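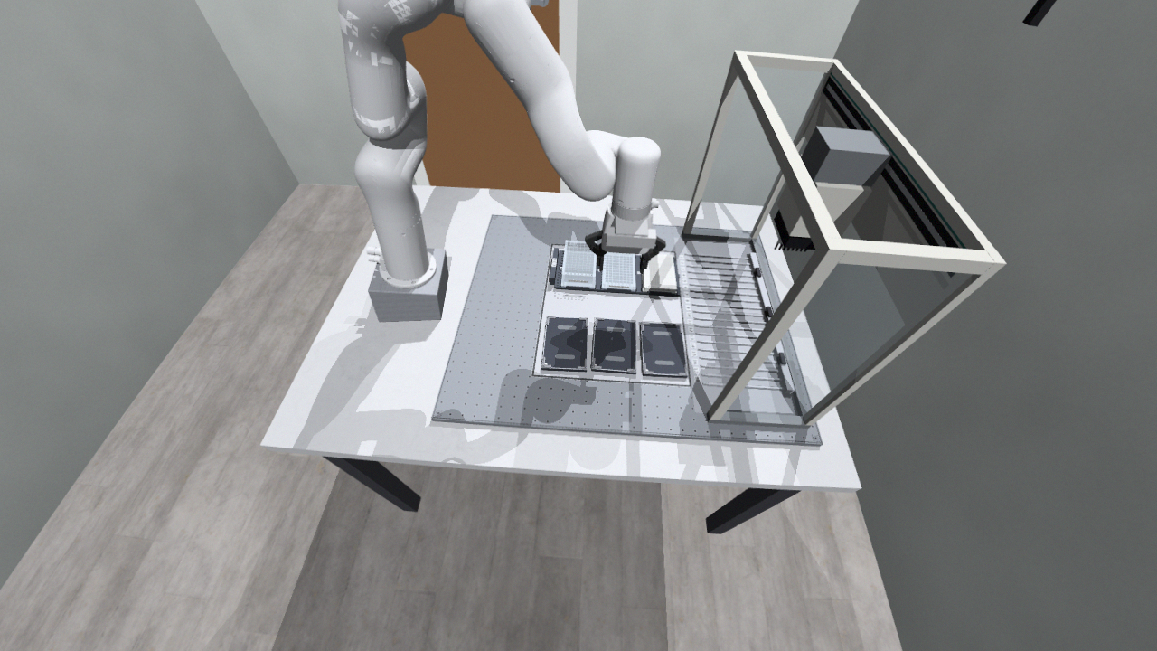

Clomura examples: frequently asked questions

What is in the set?
Simulated runs of one arm moving plates around a liquid-handling bench. There are 1019 runs, and 800 of them are used for training.

Are all the scenes the same?
No. The table, arm and enclosure stay, but the labware and its layout change between scenes.

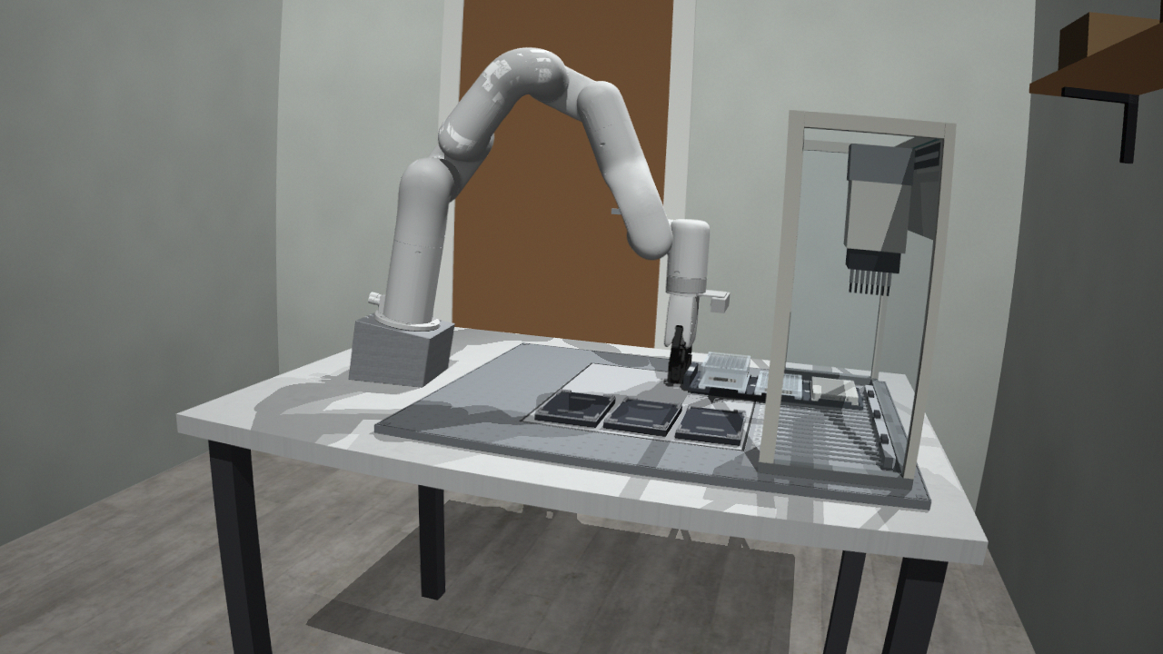 Surfaces and walls can change too - Tatell, our scene tool, picks them from a list before each run.

How long is a run?
Roughly 60 seconds. Longer ones are split at the point where the gripper opens.

Do you keep failed runs?
Yes, with a separate tag. Leave them out if your method copies every action it sees.

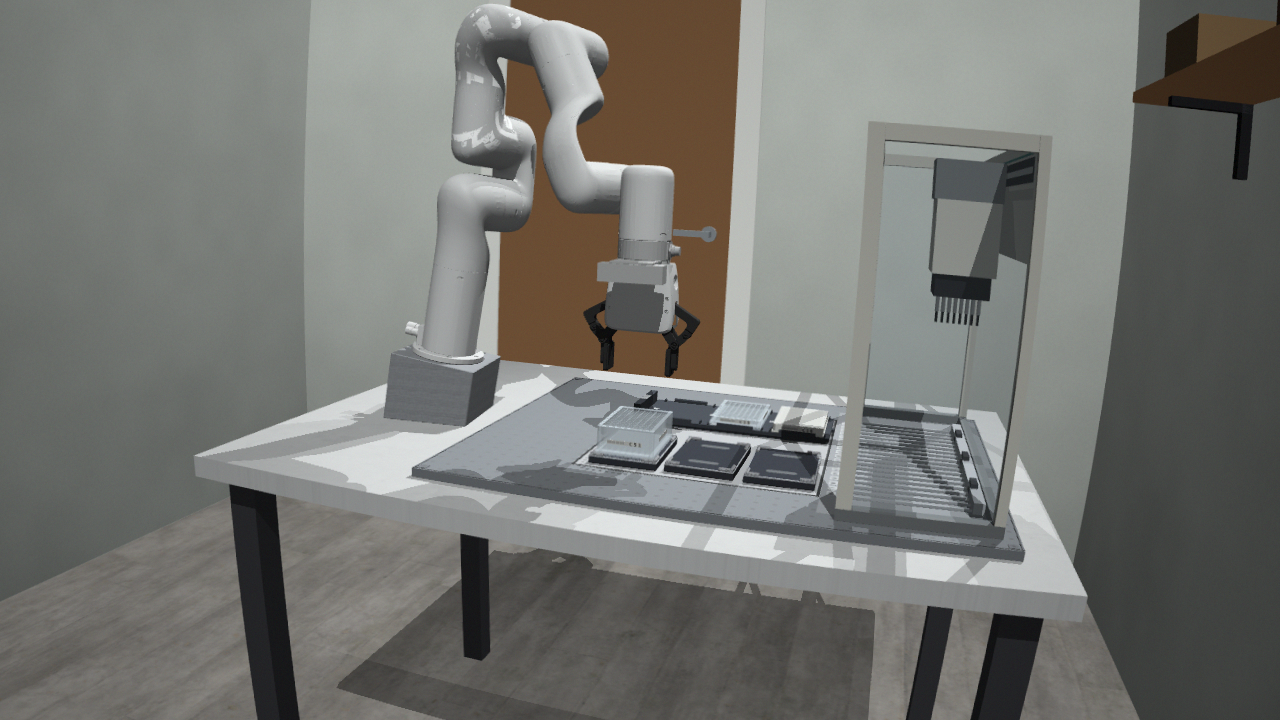

Can I send in my own runs?
Yes, through the Nieto upload page. Name the layout and say who or what drove the arm. Files without a layout name are sent back.

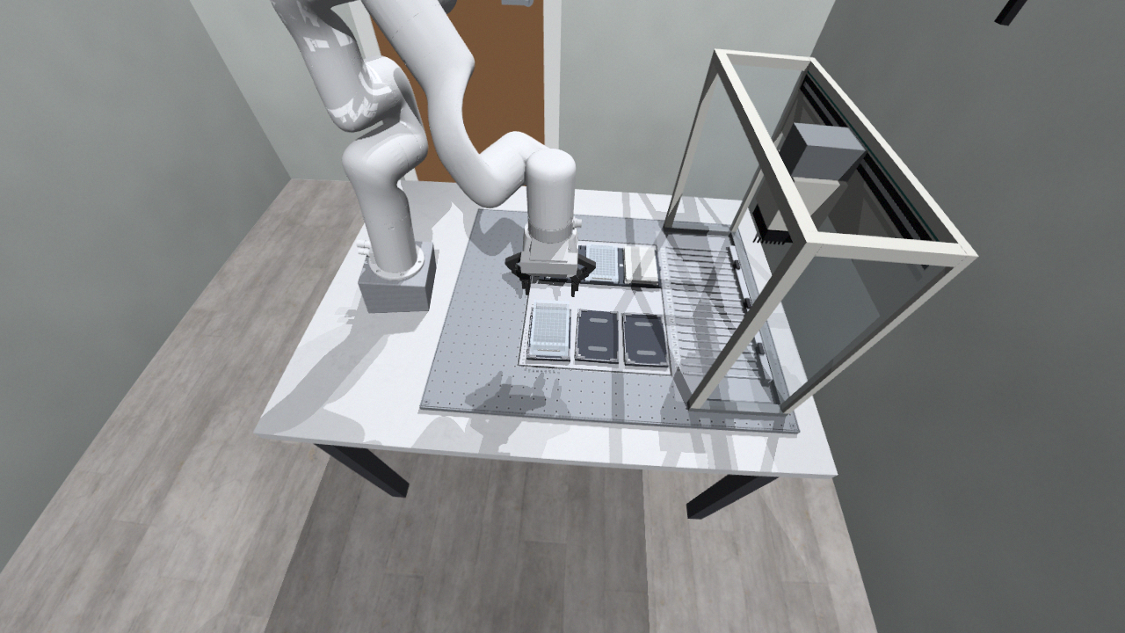 Gripper open above the plates, breadboard layout.

Where do I report a bad label?
Use the Lurkau tracker and give the run number.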